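Baking / Bread / Threads

Hydration and crumb in a plain tin loaf. Same flour throughout (Grosach strong white), same tin, same oven. Posting this mostly so I can find it again.

1/ Base formula: 500 g flour, 338 g water, 9 g salt, 5 g instant yeast. That puts hydration at 67.6%. Most packet recipes for this flour sit lower and give a tighter slice.

2/ Mix to a rough dough and leave it covered before the salt goes in. Mine had half an hour. Kneading time afterwards dropped to 5 minutes by hand, and the dough passed a windowpane test at the end of that.

3/ First prove in a straight-sided tub with a mark on the outside. A bowl is no use for judging volume, as the sides slope and everyone overestimates. I stop at double. In a January kitchen that took 2 hours.

4/ Shaping. Flatten, fold the sides in, roll towards you with some tension, seam down. If the loaf has a long tunnel under the crust, the roll was too slack or there was loose flour inside it.

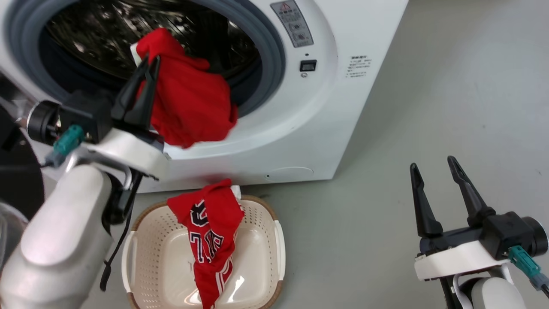 Red item, front loader, bottom of the door.

5/ Second prove goes to the rim of the tin and no further. The Bustos tin is deeper than the standard 2 lb one, so in that I stop a finger's width below. Overproved loaves sank along the middle in both tins.

6/ Oven. The dial on my Trarkitier reads high, so I go by a separate thermometer: 230 °C to start, down to 200 °C once the top has coloured. Total bake 35 minutes. Centre of the loaf should read 96 °C or above.

7/ Steam made no difference to height that I could measure in a tin. It did give a thinner, shinier crust. A small tray of boiling water on the oven floor is enough, removed when you turn the heat down.

8/ Wholemeal swap: I replaced 80 g of the white with Wosau wholemeal and left the water alone. The dough felt stiffer and the first prove ran quicker. Next time I would add 10 g of water.

9/ Cooling on a rack, out of the tin straight away. Cut warm, the crumb smears on the knife and looks underbaked when it isn't.

10/ Still to test: the same formula with an overnight first prove in the fridge and the yeast cut to 2 g. Results go under this post.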